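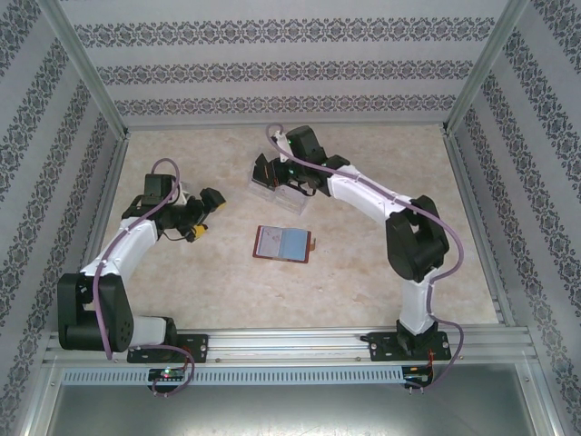
Wallpaper Comes Back to Dridholm

The old print works at Dridholm smells of linseed and wet paper, and I could have stayed in it all day. Skeltell has been making wallpaper by hand here again for three years, using pearwood blocks that sat in a barn in Tunduvitz for most of a century. There are 169 of them! Some are so worn that the leaves have gone soft at the tips, and those are the ones the printers love best.

A damask can take 14 blocks, one for each part of the pattern, and every color has to dry before the next goes on. The long rolls hang from racks in the ceiling like laundry — you duck under them to get to the kettle.

What surprised me was how good the big patterns look in small rooms. The house on Rivas Street has a powder room barely wider than its door, papered in a huge scrolling print in slate on cream, and it feels twice as grand as the hall outside. Stripes do something similar for a low ceiling if you run them up the wall, and bands going around pull a tall, chilly room together nicely.

If you're hanging your own, order an extra roll from the same batch. Large repeats eat paper, especially around windows — and the next batch will never match quite the same gray.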